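Running the gear assembly station for visitors
Drernstead workshop notes > Demonstrations > Open day

These notes cover setting up and running the gear-on-peg demonstration for the April open day. They assume you have completed arm induction and hold a key for the cell. Dušan Stan maintains the program; Theano Sotiropoulos handles bookings.

Before the first group

Power up the controller 60 minutes before doors open and leave the arm in its park position. The joints drift slightly until the drives have warmed through, and a peg calibration made too early will have to be repeated.

Wipe both steel pegs with a lint-free cloth. Do not oil them. Check that the white plastic clips on the rail are seated and that none has rotated towards its peg. A rotated clip stops the gear short of the rail, and the program reads this as a completed insertion.

Inspect the finger tips for grit. Close the gripper on nothing and confirm that the tips meet. If they do not, run the Jirnico homing routine once and check again.

Calibrating the pegs

1. Load the file PEGS from the Prodau menu.
2. Jog the arm until the tips are level with the upper peg, then store the point.
3. Repeat for the lower peg.
4. Run the dry cycle with no gear at 18 per cent speed.
5. If either approach is visibly off line, store that point again. Do not correct it with the offset table — Ifigeneia Rallis uses the same table on Wednesday for the Pichler trials.

Running the cycle

Hand the gear to the gripper with its hub facing the fingers. The grip is on the hub only, so the gear must be upright before you press Close. Keep your hand on the rim until the force reading settles, then step back behind the line and press Start.

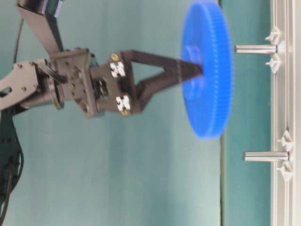

The arm pauses before the approach. Use the pause to tell the group which peg has been selected. Insertion itself is slow and force-limited: on contact the wrist makes a small spiral search until the bore finds the peg, then pushes along the axis. Visitors tend to take the search for a fault, so mention it beforehand.

Allow 5 cycles per group, with no more than 4 people at the line. Questions go at the end, with the arm parked.

If the insertion fails

Press Hold, not Stop. Hold keeps the gripper closed; Stop releases it and the gear drops. Retract along the peg axis with the jog keys, park, and restart from step 4. After a second failure, call Dušan and move the group on to the next bench.

Closing down

Park the arm, remove the gear by hand and return it to its tray. Enter the cycle count and any failures in the log. Keys go back to Theano.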